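# Speisekarten-Korpus Zikolmont

Sammlung von abgeschriebenen Speisekarten aus Restaurants, Imbissen und Cafés in Zikolmont und im Nachbarort Brumine. Jede Zeile ist ein Gericht, mit Name, Übersetzung (wenn auf der Karte vorhanden), Preis und Rubrik.

## Kurz gesagt

- Karten: 196
- Sprachen pro Karte: meistens 2, höchstens 4
- Format: CSV, UTF-8, Trennzeichen Semikolon
- Stand: September
- Betreuung: Dilek Yaman, Mircea Pop

## Warum es diesen Datensatz gibt

Wir haben in einem Seminar über Mehrsprachigkeit im Alltag angefangen und wollten wissen, wie die Namen von Gerichten übersetzt werden, wenn kein Übersetzer dabei war. Ein Teigtäschchen kann auf einer Karte "Ravioli" heißen, auf der nächsten "Dumpling" und auf der dritten hat es nur eine Nummer. Für solche Fragen gab es kein Material, das wir benutzen durften, also haben wir selber abgeschrieben.

Der Datensatz ist klein. Er ist gut für Unterricht, für Abschlussarbeiten und zum Testen von Programmen, die Preise und Rubriken erkennen sollen. Für Aussagen über die Gastronomie eines ganzen Landes ist er nicht geeignet.

## Wie die Karten erfasst wurden

Aurelia Pîrvu und Esperanza Cordero haben die Betriebe besucht und um Erlaubnis gefragt. Wer nein gesagt hat, ist nicht im Datensatz, auch nicht anonym. Die Texte wurden danach von Hand getippt. Eine automatische Texterkennung haben wir am Anfang probiert, aber bei zweispaltigen Karten hat sie die Preise oft zu der falschen Spalte gezogen, und die Korrektur hat länger gedauert als das Abschreiben.
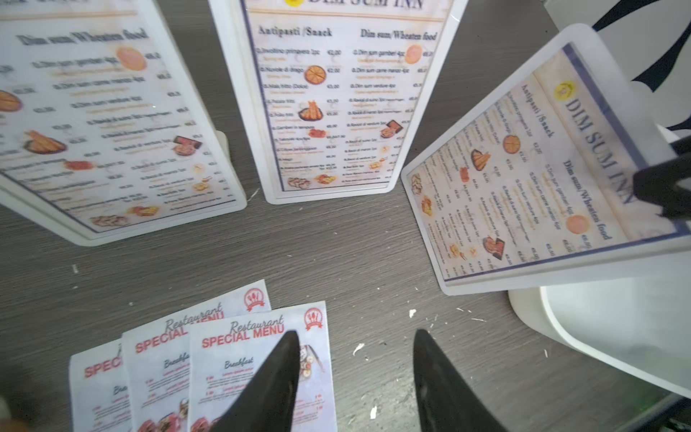 Jede Karte wurde von einer zweiten Person gegengelesen. Bei Streit über ein Zeichen entscheidet Mirta Carrasco, die auch die Liste der Sonderfälle führt (`sonderfaelle.txt`). Schreibfehler auf der Karte bleiben stehen. Wenn also "Spagetti" gedruckt ist, dann steht im Feld `name_original` auch "Spagetti", und die korrigierte Form findet man in `name_norm`.

## Felder

`karte_id` — laufende Nummer der Karte, dreistellig

`rubrik` — Überschrift, unter der das Gericht steht, so wie gedruckt. Zweisprachige Überschriften mit Schrägstrich bleiben in einem Feld.

`name_original` — Name in der ersten Sprache der Karte

`name_zweit` — Name in der zweiten Sprache, sonst leer

`name_norm` — Name nach unserer Rechtschreibkontrolle

`preis` — in Euro, mit Komma als Dezimalzeichen. Achtung: viele Programme lesen das Komma als Text.

`foto` — 1, wenn neben dem Gericht ein Foto gedruckt ist, sonst 0

`notiz` — freier Text, zum Beispiel "Preis mit Stift geändert"

## Bekannte Probleme

Tageskarten auf Tafeln fehlen fast ganz. Sie waren am Abend schon gewischt, wenn wir gekommen sind.

Getränke sind ungleich behandelt. In den ersten Karten haben wir sie weggelassen, später nicht mehr. Wer Preise vergleicht, soll bitte zuerst nach `rubrik` filtern.

Chinesische und arabische Schriftzeichen sind im Original erfasst, die Umschrift kommt aber von verschiedenen Personen und folgt nicht immer derselben Regel. Mircea arbeitet daran — es geht langsam.

In der Datei `karten_alt.csv` wurden Sonderzeichen beim Export beschädigt. Sie liegt nur noch dort, damit ältere Arbeiten nachvollziehbar bleiben. Bitte nicht für Neues verwenden.

## Benutzung und Lizenz

Frei für Lehre und Forschung, mit Nennung der Quelle. Für kommerzielle Zwecke bitte vorher schreiben. Die Namen der Betriebe dürfen nicht für Bewertungen oder Ranglisten benutzt werden, das haben wir den Wirten so versprochen.

Neue Karten nehmen wir gern an. Die Vorlage liegt in `vorlage/`, Fragen dazu beantwortet Dilek Yaman, am besten am Montag.

© Arbeitsgruppe Speisekarten Zikolmont | Kontakt | Nach oben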